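Pre-Session Checklist, Hand-Held Gripper, Nenemlow Student Robotics Project
Unit 2, inspected Friday, April 19, 2024

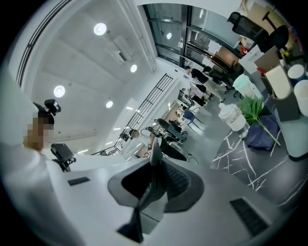 Babatunde Etim asks that the finger pads be checked before the battery from now on, as a worn pad scrapped most of the November recordings.

1. Finger pad, mesh face: no lifting at corners. OK
2. Finger mount screws: snug, no thread showing. OK
Comment: left screw retightened a quarter turn.
3. Housing vents: clear of tape and lint. OK
4. Trigger travel, 28 mm full stroke: FAIL
Comment: sticks near closed. Clean the slide and retest.
5. Head camera strap: seated, lens wiped. OK
6. Cable: no kinks within a hand's width of the plug. OK
7. Cycle counter: 1397. Service due at over 400 cycles since last grease. Check log.
8. Table items: caps tight on all bottles, cloth folded. OK

Hold unit until item 4 passes. Initial the tag after retest.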